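Storage Baskets Added for Small Supplies

The Quiambao Center will introduce a new arrangement for small supplies this November. The change follows a review of shared work areas led by Rosalinda Lacson, facilities coordinator, in which 67 members of staff took part. Respondents asked most often for items to be kept within reach without taking up table space.

Hanging baskets have therefore been selected for the work areas, together with plastic baskets that stand on the tabletop and may be carried between rooms.

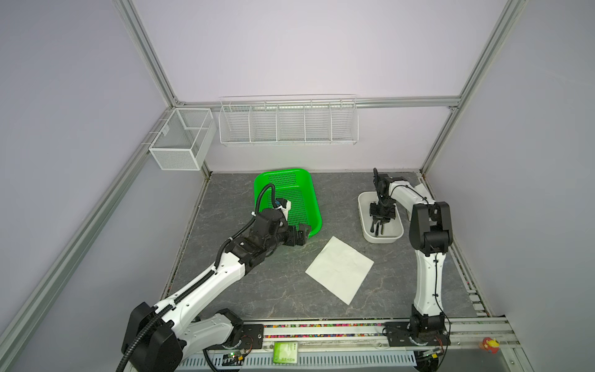
The hanging baskets, one divided into five compartments, with a green basket on the tabletop.

Departments are asked to reserve the divided baskets for items sorted by type, such as clips, labels and markers. Undivided baskets are intended for larger items. Liquids and sharp tools should remain in the supply cabinets.

A total of 32 baskets will be distributed. Requests for additional baskets may be submitted to Virgilio Barredo in the supply office by noon on Monday. Labels will be available from the same office.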